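Two Arms and a Shopping Bag: A Home-Built Unpacker Takes Shape in Lurkurham

Words by Sushil Prajapati
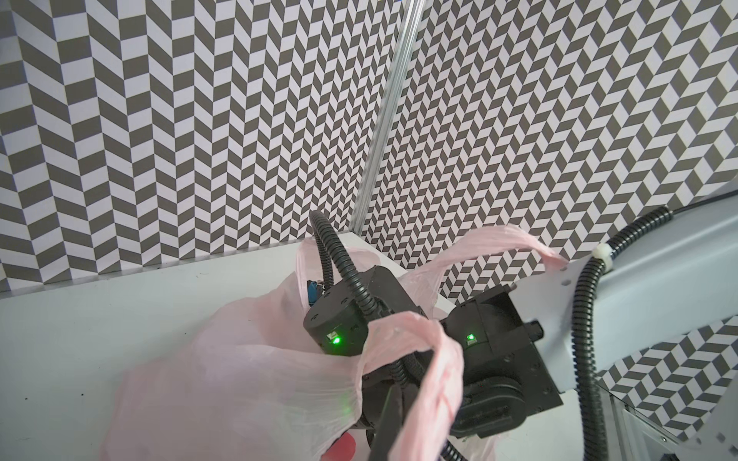 Why build a robot arm at home when a finished one can be bought?

Mostly for access. A finished arm comes with a controller that hides the motor currents, and those currents are the measurement this project depends on. Building also means that a failed joint can be replaced the same evening from a drawer of spares.

Nuria Fikre rents 7 square metres at the back of a shared workshop in Lurkurham. Her project, named Gashaw, is a pair of small arms intended to take groceries out of a bag and set them down on a table. One arm is running. The second exists as a box of joints and a drawing.

The task was picked for its difficulty. A rigid box has a known shape, and a program can hold a model of it. A thin plastic bag has a new shape every time it is touched. It also clings. The handles are the worst part, as they twist, fall across the fingers and loop over whatever is nearest. Fikre's notes give handles a column of their own.

The arm is driven by geared motors on a single data line. Each joint reports its position and current 300 times a second. Brackets are cut metal with spare holes left in, so that a joint can be moved along without making a new part. The housings and fingers are black, and the motor modules carry green status lights, which Fikre calls the cheapest diagnostic tool on the machine. Cables run in ribbed conduit. The first version used bare wire and cable ties, and the wire failed at the wrist after 35 hours of running.

Conduit brought its own fault. It is stiff, and a short run of it acts as a spring against the wrist. The current readings went up and the software took this for contact with an object. The cure was a longer, looser arc, with a clip on the arm partway along to keep the slack from wandering. The clip position was found by trial. Moving it towards the elbow cleared most of the false readings.

The work area is a corner with a white table, patterned walls and an aluminium extrusion upright where the walls meet. The pattern is a chevron in grey and white. Plain walls were tried first and gave the wrist camera too little to hold on to when the arm moved quickly. The chevron gives plenty of edges, although it repeats, and a repeating pattern can be matched one stripe out. Fikre checks the camera's estimate against the joint positions and throws away any result where the two disagree.

The bag in use at present is pale pink and translucent. Contents show through it as soft patches of colour, and anything near the opening may be partly in view. This is harder for the software than a solid bag. With a solid bag the camera sees either an object or no object. Through thin film it sees a red shape with a blurred outline, and must decide whether that shape can be gripped directly or has a layer of plastic over it.

Her present method is to ignore colour once the fingers are past the opening. The gripper closes slowly and the current is logged. Film alone produces a slow, shallow rise. A firm object produces a steep one. The threshold between them is set by hand and stored with the bag type.

The control program, Era, is 107 short routines called in sequence, each with a time limit. If a routine overruns, the arm opens its fingers and backs out along the path it took in. Fikre rates this as the most useful feature in the build. It has saved several bags and at least one gearbox.

Parts have come from several places. The extrusion was left over from a shelving job. The bearings were bought from Cleslow, a small supplier on the same estate, after an earlier set proved to have too much play. Nearly all the remaining cost is in the motors.

Work on the second arm should start in October. Its job will be to hold one handle clear while the first arm reaches in. Both arms will share the data line, so the report rate per joint will have to drop, and the grip threshold will need setting again at the lower rate.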